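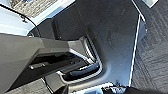
Why Does Metal Feel Colder Than Wood?

Go to the kitchen early in the morning, before the heating is on. Put one hand on a wooden spoon and the other hand on a metal spoon. The metal one feels much colder, doesn't it? But both spoons were in the same drawer for the whole night. So which one is really colder?

The answer is a surprise for many children, and for many parents also. Both spoons have the same temperature! If you have a thermometer that can measure a surface, you can check it yourself.

Your skin is not a thermometer

When you touch something, your skin does not tell you the temperature of that thing. It tells you how fast heat is going out of your hand, or coming in. This is a different question, and it gives a different answer.

Your hand is warmer than the spoon. Heat always travels from the warmer place to the colder place, so it begins to go from your fingers into the spoon. In metal, heat can travel very quickly. It runs away from your fingers to the other end of the spoon, and then more heat can follow. Your skin gets colder fast, and your brain says: "Brrr!"

In wood, heat travels slowly. The small part of the wood under your finger becomes warm and stays warm. After a moment very little heat leaves your hand, and the spoon feels nice.

Conductors and insulators

A material that lets heat pass easily is called a conductor. Copper, silver and aluminium are very good conductors. Steel is not as good as copper, but it is still much better than wood.

A material that slows the heat is called an insulator. Wood, wool, cork, rubber and most plastics are insulators. Air is a very good insulator too, if it cannot move around. A wool jumper has a lot of small spaces with air inside, and this air keeps the heat of your body near to you. The jumper does not make any heat. If you put it on a stone, the stone will not become warm.

Try it: the ice cube race

You need:
Two ice cubes of the same size
A metal baking tray
A wooden cutting board
A towel for the water

1. Leave the tray and the board on the table for one hour, so they have the same temperature as the room.
2. Touch both. Ask your family on which one the ice will melt first.
3. Put one ice cube on each, at the same moment.
4. Wait 4 minutes and look.

Many people choose the wooden board, because it feels warmer. But the cube on the metal tray melts faster. Now the ice is the cold thing, and the tray is warmer than the ice. The metal brings heat to the ice quickly, in the same way as it took heat from your hand.

What happens on a hot day?

Think about a playground in the middle of summer. The metal slide can burn your legs, so always test it first with a quick touch, or ask an adult. A wooden bench that is equally hot hurts less, because its heat comes into your skin more slowly. It can still be too hot to sit on!

Can you find them?

Look at the pots in your kitchen. The bottom is made of metal so that the heat of the stove can reach the soup. What is the handle made of? Why did the maker choose this?

Words to remember

Temperature: how hot or cold something is.
Conductor: a material where heat travels easily.
Insulator: a material where heat travels slowly.

From the Jolia science pages for readers from 9 years. Last changed Oct 12, 2019.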